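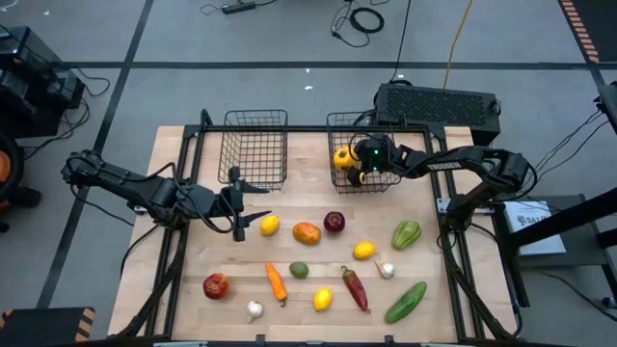 On Friday the list was asked whether wire baskets are any good for mixed produce, and the Cliton reply was that they are, provided the fruit and the hard vegetables are kept apart and the mesh is lined.

I agree with the first part. On lining I'd go the other way for most items. My notes follow the quoted text.

> We run two black wire baskets on a butcher-block top. Lemons, mangoes and chayote all get sorted there before they go on the shelf. The grid leaves marks on anything soft if it sits overnight. Is a liner worth the trouble, or should we go back to solid bins?
>
> Also, does anyone oil their tabletop, and with what?

1. Lemons and chayote don't need a liner. The skin is firm enough, and a liner holds moisture against the underside. We had more mould in lined baskets than in bare ones.

2. Mangoes do need one once they start to give under the thumb. A folded cotton cloth works. Paper towel sticks.

3. Keep apples and onions in separate baskets. Apples ripen whatever sits beside them, and onions pass on their smell.

4. Load limits. The Gristevine basket we use weighs 595 g empty. We stop at 2 layers of anything round. A third layer bruises the bottom one at the wire crossings, and the colour change shows a day later.

5. Leave a gap between baskets. Ours is 200 mm, wide enough to set a piece down while deciding where it goes.

For the tabletop: food-grade mineral oil, wiped on along the grain, left until morning, then buffed off. Ours takes almost 246 mL per coat. The Lanico board wax also works but goes grey near the sink, and I have not found a fix for that.

I can't comment on the Tripathi bins. If somebody on the list has the vented version, please post the inside depth at the centre. The catalogue only gives the rim.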